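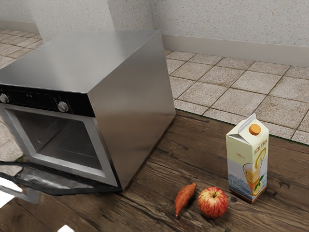 Figure 1. Stainless steel oven with two round knobs on the front panel.

4. What the Grandparents Told Us

We came to this part of the study expecting to write mostly about money and tiredness, and there is plenty of both in the 432 family diaries we were lucky enough to be lent. But the longer we sat with them, the more we found ourselves reading about bedtime. Grandparents who had taken in a grandchild full time wrote about the last hour of the day more than about school, doctors, or the courts, and they wrote about it with a kind of care that we hadn't planned for in our coding sheet (which had a single box for "evening," and had to be redrawn).

Many of them had not put a small child to bed in twenty-five years or more. One grandmother in Riihimäki wrote that she remembered the songs but had lost the order they went in, and that her grandson, who was four, very kindly put her right. A grandfather in the Adurholm group kept a running note of which stories had been asked for twice, and later on he began to add what the child had said about her father while the book was open. We have left those passages out of the paper at his request, though he was glad for us to say that they exist.
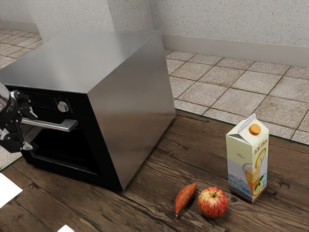
Melahat Coşkun and Tadeusz Czarnecka | Pomon Family Study | 5/21/20

4.1 Talking at the end of the day

Of the 3,000 diary entries we coded in full, 600 mention a conversation about an absent parent, and most of these took place after the child was already in bed. This fits with what the families said when we visited them in September. Children seem to bring up the hard questions when the light is low and when the grown-up is sitting beside them instead of across from them, and when there is a fair chance that sleep will come along and end the talk before it gets too big. Several grandparents told us they had learned to linger a little, folding a sweater or looking for a missing sock, so that there would be room for a question if one was on its way.

We should say plainly that we can't tell from diaries whether these talks helped the children settle. The entries were written by the adults, often late and often worn out, and a peaceful night is perhaps easier to write about than a bad one. Two of our readers also coded the entries separately and did not always agree on what counted as a conversation, especially where the child had asked something and the grandparent had simply held a hand. In the end we kept those in, and marked them so that other researchers can take them out again if they wish.

4.2 Siblings sharing a room

Where brothers and sisters shared a bedroom, the older child often did some of the answering. Grandparents were of two minds about this. Some were touched by it, and some worried that a nine-year-old was carrying too much, and a good many wrote both things down in the same week.

Related items
Keeping in Touch by Letter: Notes from the Riihimäki Families
Aunts and Uncles as Everyday Caregivers
The Indance Saturday Groups: A First Look
Redrawing a Coding Sheet Halfway Through
Grandfathers and the School Run in Adurholm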